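Change the pads before they ask for it

In our shop at Jivasska, the gripper gets attention only when a part falls. I think this is a wrong habit. The arm has its service calendar and the controller has its backup, but the fingers, the only place where the machine touches the work, wait for an accident.
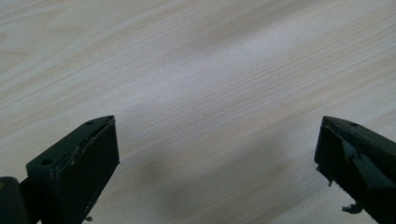 Gripper fingers over the bench, with the torn material on the right one.

My opinion is simple. Look at the pads every 200 cycles, and change both when one is torn. My colleagues answer that this stops the cell for 20 minutes. Yes, it does. I prefer to lose them in the morning, with the tools ready.

Ada Barbieri, 07/11/2019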